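Home Projects Reports Archive Contact

Menska Packaging Handling Study: Progress Report to Brultex
10 April 2026
By the Menska study office, Tornum

Scope of this report

This report covers work on the handling of small flexible bags since the February report. The study looks at how filled snack bags behave when they are picked up, held and set down one at a time. Budget matters are reported separately, and the spending schedule agreed with Brultex has not changed.

Status of the work

The test stock now holds 114 bags in 11 package types. All were bought through Rweyemamu, our supply partner, in two deliveries. The second delivery was short by one carton, which was made up the following week. Each bag carries a stock number in the log, and its weight is entered on arrival. Bags with a torn seam or a failed end seal are withdrawn and entered as damaged stock.

A total of 1,536 handling trials have been logged. A trial consists of one pick, one hold and one release. The record for each trial gives the stock number, the grip position, the direction of approach and the result. Results are entered as held, slipped, dropped or damaged. The log was moved to a single spreadsheet in February, and the older entries were checked against the paper sheets before the sheets were filed.

Work station

Trials are run at a table with a light wooden top, set inside an aluminum frame on a carpeted floor. A large sheet of pale paper covers most of the work surface. Sheets are replaced when they crease or pick up crumbs, as creases change the way a bag lies before the pick. Spare sheets are stored flat. The station layout has not changed during the period, and no change is planned before the next report.
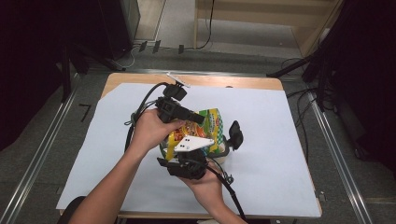
Figure 1. Printed snack bag held in the jaws of the hand-held gripper, above the paper-covered table.

Observations on bag handling

Grip position has more effect on the result than package type. Bags taken near the middle of the body pucker on both sides of the contact area, and the contents move toward the ends. Bags taken near an end seal deform less but tend to swing, and most of the entries marked slipped fall in this group.

Shiny film causes two separate problems. It slides under light pressure, and it keeps its creases under heavy pressure. A bag that has been used many times is softer and easier to hold than a new one, so results from new and worn bags cannot be pooled. We have added a wear column to the log with three grades: new, creased and soft. Grading is done by eye before each session. Two operators grade the same stock independently, and differences are settled before trials begin.

Bags with a large amount of trapped air remain the least consistent group. The air supports the film at first contact, then shifts as the jaws close. Bags of the same type can differ in fill, and the present log does not record this. A simple thickness gauge is being made in the Tornum workshop.

Open items

- The damaged stock list needs to be matched against the supply invoices.
- Wear grades are missing for the earliest trials. These will be left blank and excluded from any comparison by wear.
- The written procedure still describes the old paper forms and has to be revised.

Work planned for the next period

We will order 50 further bags through Rweyemamu, all in types already held, to replace worn and withdrawn stock. Thickness readings will start when the gauge has been checked. The first comparison of new and worn bags will be sent to Brultex as a separate note, with the trial log attached.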